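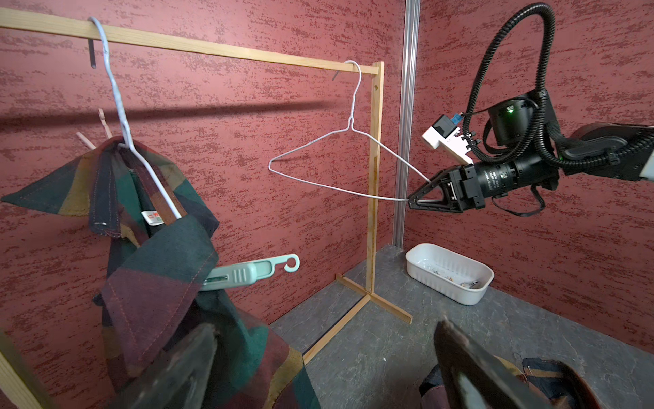
Two-arm kit for hanging garments: is the Garker bench worth the money?

Posted by Lizelle Molefe, 13/02/2023

We run a small alterations and laundry shop and have been offered a Garker two-arm bench from a reseller called Brallora. The price is £2,285 for the arms, rail, grippers and wrist cameras, with the booth panels extra. I would want it to put shirts on wire hangers and hang them on a rack. The salesman says it can be taught this in an afternoon. Has anyone used one for clothes, and what else would I have to buy?

Steyn

I have had one since August. An afternoon will get you the first few attempts and no more. It took me almost 3 weeks before I would leave it with a customer's shirt, and it still drops the odd collar.

The rack matters more than you would think. A light one gets shoved about when a gripper catches the rail, so go for a wide base or screw it down. Mine is a plain pine one on crossed slats, much like this sort.
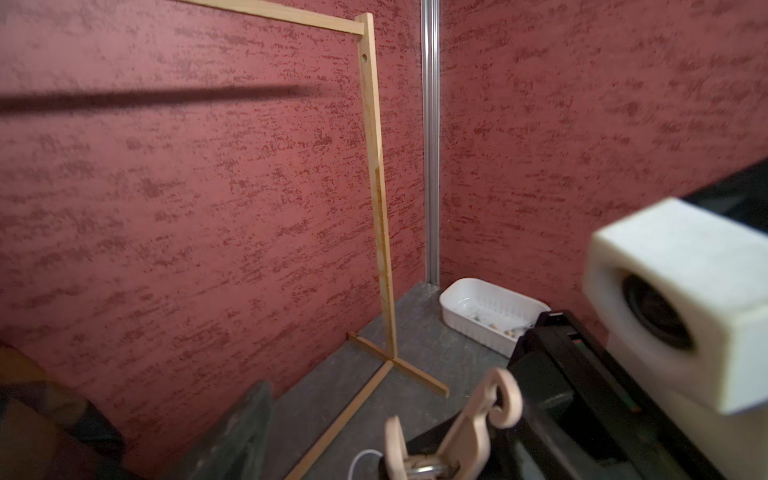

Photo: Zollodar

Budget for a tray for pegs and a basket for the washing, and mark where they go. If the basket moves a few inches the arm will still reach for the old spot. Thin wire hangers are awkward as they twist in the grip. Check that the quote includes spare finger pads too. Mine didn't, and I went through 2 sets before Christmas.

Zollodar

Depends what you want it for. We got ours to learn on and it's fine for that. If you need shirts hung by closing time, pay a person. Also it is louder than the video.

Garments with a pattern were no harder than plain ones for us, but anything heavy pulled the hanger round. Leave clear space on both sides of the rail, and keep the cables where an elbow can't snag them. 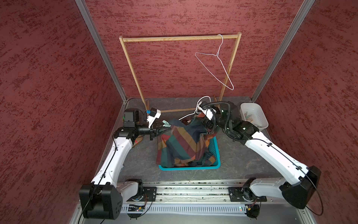 Can it be run with just one arm to save money?

You can buy the single-arm version, but one gripper can't hold the hanger and open the collar together, so for shirts you would need both.

Steyn

Agree with that. Ask Brallora for a demo with your own shirts before you pay a deposit. They did 4 of mine when I asked.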